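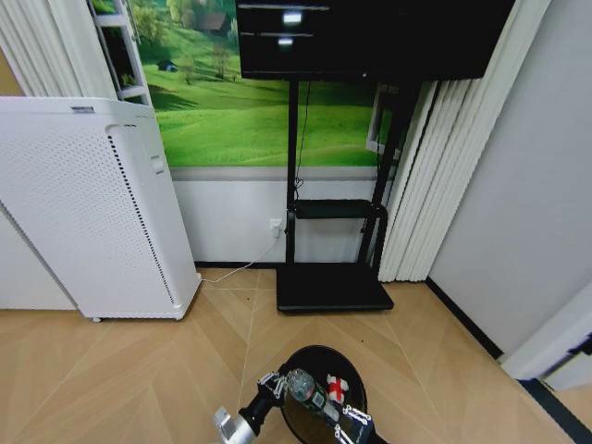
Chapter 4
Rooms People Wait In

Start with the walls. Most of us don't. We buy the TV first, park it wherever the outlet is, then wonder why the room feels off.

The room in this chapter is the Tanlow lounge. Green hills on the back wall, a farmhouse up top, one thin tree on the slope. Blinds on both sides. TV on a black stand, air purifier off to the left. Not much else to plan around, so good for practice.

Three things to look at before you draw anything:
Where the eye lands first.
Where the cords go.
What can be moved without tools.

Cords matter more then students think. Trace one from plug to machine. Does it cross open floor? Write that down.
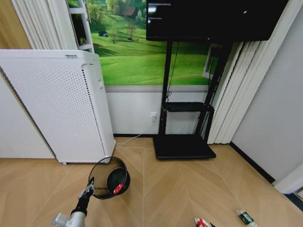

Fig. 4.1 Purifier, stand and mural, with the cord running down from the outlet.

Floor next. Herringbone, light beige. Patterned floors pull the eye along, and a flat black base breaks the pattern. Mark it on your plan as a solid block.

Key terms: focal wall, trim line, cord path, footprint.

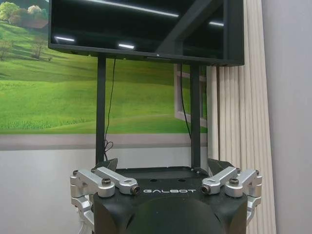
Fig. 4.2 Screen, two posts and mural.

A note from Tullio Amato, chapter author, Interiors and Layout

I drew this wall 3 times before I got the stand right. Two posts, hills showing between them, thin cables hanging down. Easy to leave the cables out. Dont. A dark screen also picks up ceiling lights, so note the reflections on your sketch before going on to Exercise 4A.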